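# Small Parts Trays and Bench Mats: Frequently Asked Questions

Applies to the Totonik range of shallow trays and the Parex felt-faced mats. Last revised 5 February 2026.

## Trays

**What is a shallow tray for, and when should I use a deep bin?**

Use a shallow tray for the parts of one job while they are on the bench. Use a deep bin for stock on a shelf. Parts in a deep bin pile up and have to be dug out, and small items end up at the bottom.

**Can I mix large and small parts in one tray?**

Yes, within limits. A gear, a block and a bag of screws can share a tray if the small items stay bagged until needed. Loose screws work their way under a gear and get caught between the teeth. If the job has more than one bag, label the bags before they go in.

**Should hardware stay in the bag it came in?**

Keep it there until the step that uses it. Clear bags are preferred, as the contents can be checked without opening them. Fold the top over once. Do not staple.

**Do steel gears need to be wrapped?**

Not for bench work. For storage longer than 2 months, wipe with light oil and wrap in paper. Oil on the tray floor does no harm to the plastic but will pick up dust.

**How do I find a tray's stock number?**

It is molded on the underside. The standard shallow tray is 329. Older trays carry the Navickas number, 1403, and are the same size. Both stack together.

## Mats

**Why use a felt-faced mat on a smooth table?**

Round parts roll on a smooth top. Felt holds them where they are set down, and it protects both the part and the table finish.
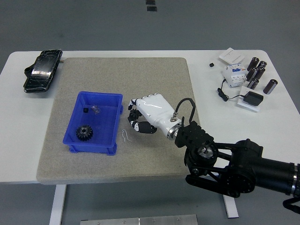

It also deadens noise, which matters in a room with several benches. The drawback is lint. Do not set open bearings or greased parts directly on felt - put them in a tray.

**Can the mat extend past the edge of the table?**

A small overhang at the front is acceptable. Keep trays back from the overhanging part, and do not lean on it. A mat that hangs over at a corner should be moved or trimmed.

**What about wire and cable offcuts?**

Thin wire should have its own tray or a hook. Left on felt, stripped strands catch in the fibers and break off. Check the mat for strands after any wiring job.

**Can I keep my phone on the bench?**

Yes, off the mat and away from the tray. Keep magnetic cases well clear of small steel parts.

## Cleaning

**How are the trays cleaned?**

Warm water and dish soap. Rinse and air dry upside down. Do not use acetone, and do not put trays in a dishwasher, as the rims may warp and the trays will no longer stack.

**How are the mats cleaned?**

Vacuum with a brush head. Pick up metal chips with a covered magnet first. Blot oil with a paper towel; rubbing spreads it. Heavily stained mats can be turned over once.

## Orders and returns

**What is the smallest order?**

Trays ship in cartons of 9. Mats are sold singly.

**Where do I return a damaged tray?**

To the Zosenness depot, with the packing slip. Trays with cracked feet are replaced. Scratches and fading are considered normal wear.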